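How a television serial is made

A serial is a story told in parts. Each part is called an episode. A serial such as Gurdale, which has 764 episodes, needs many writers, and they must all agree on what has happened so far.

The work starts with a story plan. The head writer, Unai Pacheco, decides the main events for the next 40 episodes. Each episode is then given to one writer, who turns the plan into a script. The script contains the words the actors say and short notes on where they stand.

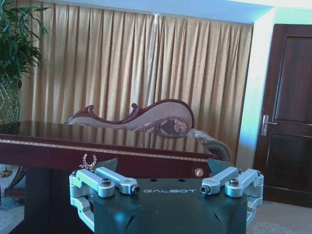

Every script is checked for continuity. This means that facts must stay the same from one episode to the next. If the Dimitrov family has a blue door in September, it cannot be green the next morning. Lettering is checked too – a word in plain capitals, like GALBOT in light gray on its dark housing, must be spelled the same way each time it is shown. The checker keeps a list of such details.

Scenes are not filmed in story order. All the scenes set in one room are filmed together, so an actor may play the end of an argument before the start of it.
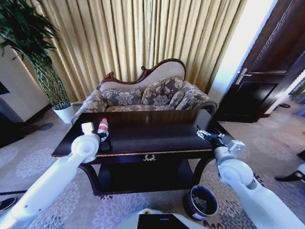

The editor, Akihiko Nagano, then puts the scenes into the correct order. Most episodes have 7 or more storylines in progress, and the editor cuts between them. An episode often stops at an unanswered question. This is called a cliffhanger.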